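Voscombe Reading Lists

This repository holds the working files behind Voscombe, a weekly selection of blog posts, conference papers and project announcements in digital history. It covers what readers nominated, what the editors did with each nomination, and what was finally published. The issues themselves are on the Voscombe site and are not copied into this repository.

What is in the repository

nominations.csv has one row per nomination. A post that was nominated by two people gets two rows with the same item_id.

decisions.csv has one row per item, with the outcome and the initials of the editor on duty.

issues.csv links published items to issue numbers.

terms.txt is the list of subject terms, one per line, in the order they were added.

All files are UTF-8 with Unix line endings. Fields that contain commas are quoted. Empty means empty; we do not use NA or a dash.

Fields in decisions.csv

item_id: a number, never reused.

outcome: one of feature, brief, hold, decline. Items on hold for more than four issues are changed to decline by a script.

editor: initials. Early rows say ED where the editor was not recorded.

terms: subject terms separated by semicolons. Most items have one or two. The term "methods" was used too freely in the first year and should be treated with caution.

note: free text, mostly in English, with some Portuguese. Notes that named a nominator have been removed.

How items are chosen

Readers send links through a form. The editor on duty reads everything that came in since the last issue, marks it, and passes the marked list to a second editor. If the two disagree, the item goes on hold and is discussed at the next call. Editors do not mark their own work or work from their own department, and the second editor checks for this.

Posts behind a paywall are accepted only when the author has put a free copy somewhere stable. Job ads and calls for papers go to a separate page, and were never recorded here.

How the files were made

Until Mafalda Prata set up the current form, nominations came by email and were typed into a spreadsheet by hand. Those rows have source set to "mail". Expect typos in titles and missing authors. Ermelinda Tavares went back over 400 of them and fixed what could be checked against the original page. Her corrections are in the main files, and the old values are in the commit history.

Links were last tested in April. Dead ones have status "gone" and, where we found a copy, an address in archive_url. We have not followed redirects, so some live links now lead to a different page than the one the editor read — usually the front page of a department site.

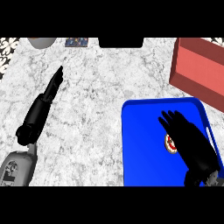

Known problems

Item numbers jump by 18 at one point. Nothing was deleted; the counter was reset wrongly after a server move.

Posts in languages other than English are underrepresented. The form was in English only for a long time, and that shows.

Time stamps in the mail rows are the time of typing, so do not use them to study when people nominate.

License and citation

The data is CC BY 4.0. The scripts are under the MIT license. Titles belong to their authors. Please cite the repository as "Voscombe Reading Lists" with the version tag you used.

Contact

Polyxeni Theodorakopoulos looks after the files. Corrections are best sent as an issue with the item_id in the title. Pull requests that change terms.txt need to be discussed first, as the Voscombe site reads that file directly.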